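Sorting wire, thread and other tangly stuff: your questions

I'm Aatos Riihimäki, and I write the Varnerine craft pages. I get more mail about tangles than about anything I make, so the usual questions live here now. Ask me a new one any time!
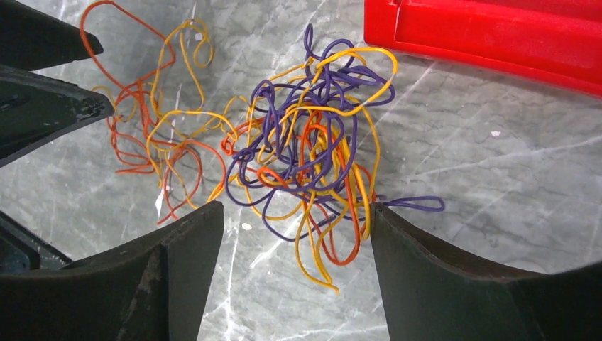
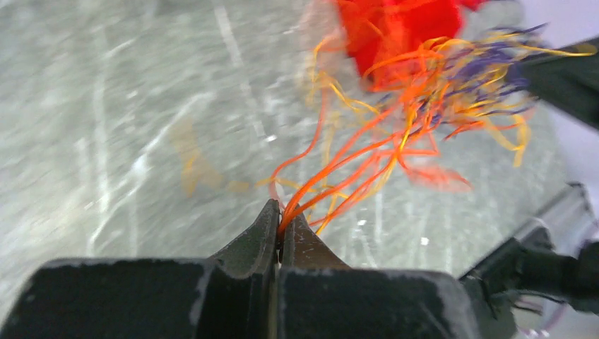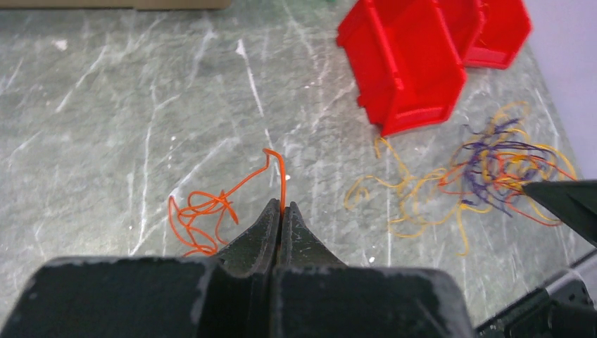
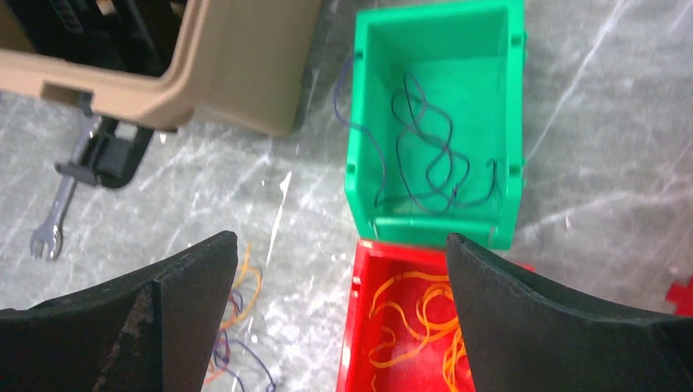 Colorful tangles at sorting time. Last one: navy-blue in the green bin, orange in the red one.

Do I have to untangle everything first?
No! Sort by color first and leave the knots alone. Once the purple is out of the yellow, half the knots have gone anyway (I love this part).

Which color should I start with?
Whichever one shouts at you. I go for orange – it's easy to spot on a gray surface, and you can lift a few strands at a time.

It won't come loose. Do I pull harder?
Please don't. Hold one strand near its end, lift it a little, and see which loop moves. Follow that loop. If you're still stuck after 14 minutes, go have coffee.

Do the bins have to match the wire?
Nope. I used to be strict about it, then I ran out of blue bins and life went on. One color per bin is the only rule I keep.

How short is too short to save?
I toss anything under 27 millimeters. My sister keeps hers for doll hair, so suit yourself.

Can I wind it on cards?
Sure, for thread. Wire gets kinks at the card's edges, so I leave mine in big loose loops.

What about strands hanging over the side?
Tuck them in before you stack or carry the bins. I once dragged 43 lengths down the hallway by one end.

Can I send you my tangle?
Ha – no. But do send me the story!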